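**Serviço de Gestão de Chaves | Residências Demova**

1/ Iniciamos em outubro a revisão geral das chaves entregues aos balcões. Publicamos neste fio as regras de identificação e de devolução em vigor.
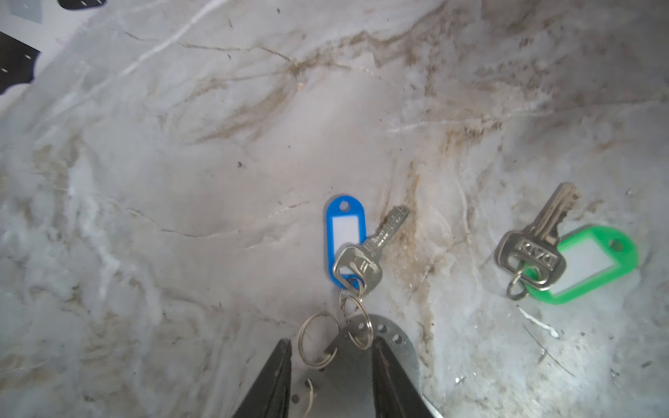 2/ Deve o nome do residente constar da etiqueta da chave?
A etiqueta leva apenas o código interno da fração. O nome e a morada ficam no registo do balcão, ao qual só os serviços têm acesso.

3/ A cor da etiqueta indica o tipo de acesso. Azul: frações habitacionais. Verde: arrecadações e zonas técnicas. As restantes cores deixam de ser atribuídas e serão recolhidas à medida que os conjuntos passem pelo balcão.

4/ O edifício Hamada é o primeiro a ser revisto, com 148 conjuntos. Segue-se o edifício Kasstead, com 45. Os residentes não precisam de solicitar a troca de etiqueta, que é feita no momento da entrega ou da devolução.

5/ O código escreve-se a tinta permanente, em maiúsculas, sem abreviaturas nem sinais. Uma etiqueta rasurada é substituída – não se escreve por cima. O mesmo se aplica às etiquetas com o rótulo manchado ou ilegível.

6/ Cada conjunto deve circular completo: chave, argola e etiqueta. Pede-se que não sejam acrescentados porta-chaves pessoais aos conjuntos de serviço. Os que forem encontrados na devolução ficam guardados no balcão durante 33 dias.

7/ As devoluções fazem-se em mão, até às 16 horas, mediante assinatura do registo. Chaves pousadas no balcão sem assinatura não são consideradas devolvidas, ainda que o código esteja legível.

8/ Em caso de perda, a comunicação deve ser feita no próprio dia. A substituição do cilindro, quando necessária, é assegurada pela Clirkico, prestadora do serviço de fechaduras. O pedido parte sempre do balcão e nunca diretamente do residente.

9/ Foram já recolhidas no Hamada 16 chaves sem etiqueta. Quem tiver em falta uma chave de arrecadação pode dirigir-se ao balcão e indicar a fração, para que se experimente a chave no local, com acompanhamento.

10/ O balcão do Kasstead encerra na quarta-feira de manhã para conferência do chaveiro. As entregas urgentes são atendidas, nesse período, no balcão do Hamada.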